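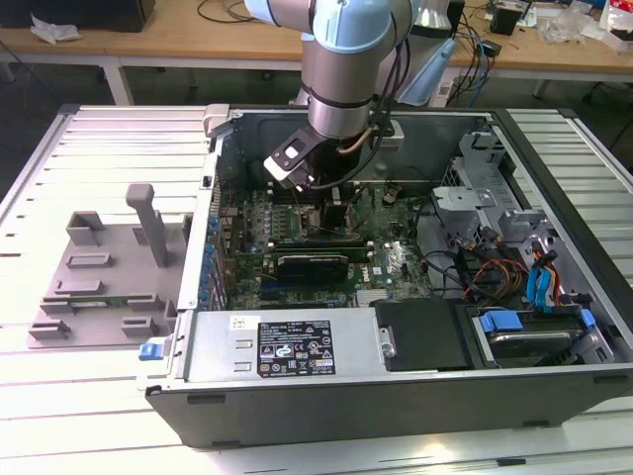

Dusting out a desktop tower

Do this every June, or sooner if the tower sits on carpet. Shut down, switch off at the wall and unplug all cables.

1. Lay the tower on its side and take off the side panel. Keep the screws in a labelled jar lid.

2. Touch bare metal on the chassis before handling any board.

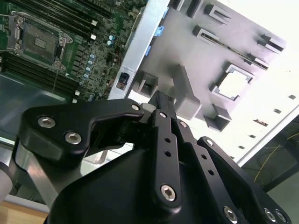 3. Hold each fan still and blow in short bursts, 10 cm from the blades. Don't use the household vacuum - static is a risk.

4. Wipe the grilles with a dry brush. Wash removable filters in lukewarm water and dry them fully.

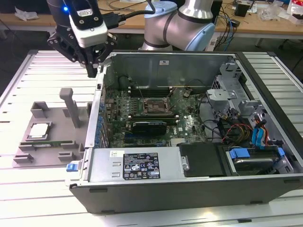 5. Refit the panel and reconnect the power lead last.

Morfudd Ruddock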